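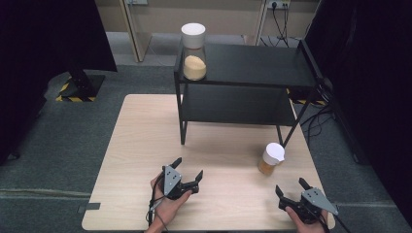

About Vurklow Kitchen School

Hi, I'm Iqra! I run Vurklow, a small cooking school at 71 Clirnby Street, up the stairs next to the shoe repair place. If you've gotten as far as this page you probably want to know who's going to be standing over you while you chop onions, so I'll start with me and then get to the others.

I grew up in a house where dinner was a big deal and recipes were not. My mother measured with her hand, and her hand is bigger than mine, which explains a lot about my first few years of cooking for myself. I worked in hotel kitchens for a long stretch after school, mostly on breakfast, and I can still poach eggs half asleep. I liked the work. I didn't like the hours, and I really didn't like that the people eating the food were always on the other side of a door.

The school started in my own apartment. A neighbor asked me to show her how to make dal the way I make it (lots of garlic, more than you think, then a bit more) and she brought her sister, and the sister brought two people from work. By October we were eating in shifts on the couch and my landlord had begun to ask questions. So I went looking for a room, and this one had big windows, a gas line and a terrible green carpet. The carpet is gone.

What we teach

Everyday food, mainly. Soups, flatbreads, rice that doesn't stick, beans from dry, roast vegetables, a decent chicken. I do a run of evenings on spices because that's what people ask me for more than anything else. We toast them, grind them, smell them, argue about them, and then cook supper with whatever we've made. You'll go home knowing what turmeric tastes like by itself (kind of like dirt, in a good way) and why your cumin at home has no flavor left. Sorry in advance to your cumin.

There's also a pantry class, which sounds dull and fills up first. We talk about what keeps and what doesn't, how to buy from the bulk bins without ending up with six kinds of lentil, and what to do with the end of a bag. Clear jars are my one big opinion here. If I can't see a thing I forget I own it, and then I buy it again.

We don't do fancy plating or anything with foam. If you want that, Stüber across the river has a very nice course and I'm happy to pass along their number.
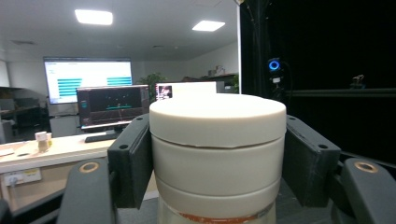 Who else you'll meet

Tomos Eynon teaches bread. He came to my second ever flatbread night as a student, told me very politely that my dough was too dry, and he was right, so I gave him a job. He's patient in a way I am not. His beginners' loaf class runs all day Saturday and there's a lot of waiting around in it, so bring a book or be ready to talk about soccer.

Marit Tangen does fish, pickles and anything that comes out of a smoker. Her herring class scares people off and it shouldn't! It's the one I'd take myself if I had a free night.

Chunhua Lei taught the dumpling evenings until this spring and is off having a baby. She'll be back, and in the meantime I'm leaving dumplings off the schedule because mine look like mittens.

Elin Landeg answers the phone and the email, does the shopping, and keeps the bookings straight. When your confirmation arrives within the hour, thank Elin. When it arrives at two in the morning with a typo, I've been helping.

How a class goes

You come up, you hang your coat, you get an apron. We have tea and talk through what we're making, and then you cook. I do very little demonstrating, since I've never learned a thing from watching somebody else's hands for an hour. You'll work in pairs unless you'd like to be on your own, just say so. Everyone eats together at the end, and leftovers go home with you, so a container with a lid that fits is a good thing to bring.

An evening class is $80 and covers all your food. Saturdays with Tomos cost more because of the flour and the lunch, and the current price is on the bookings page.

Tell Elin about allergies when you book, please, and not at the door. We use nuts, sesame, wheat and dairy in the same room, and I can't promise a kitchen free of any of them. For a mild intolerance we can nearly always swap something.
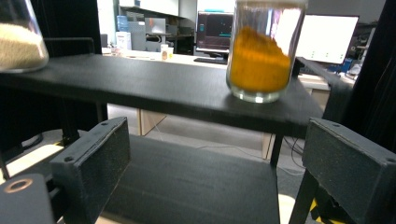

Finding us and getting in touch

The street door is blue and it sticks. Push low down. There's parking behind the bank after six, and the Clirnby bus stops right at the corner. We do have stairs and no elevator, which I hate, and we're looking at a ground floor room for the daytime classes.

Summer classes open for booking on Fri 25 May at noon. The spice nights usually go quickly, so if you miss out ask Elin to put you on the waiting list. People drop out all the time.

Gift cards are at the front desk or by mail. For everything else, call or write, or just come up if you see the lights on. I'm probably washing pots.

Iqra Orakzai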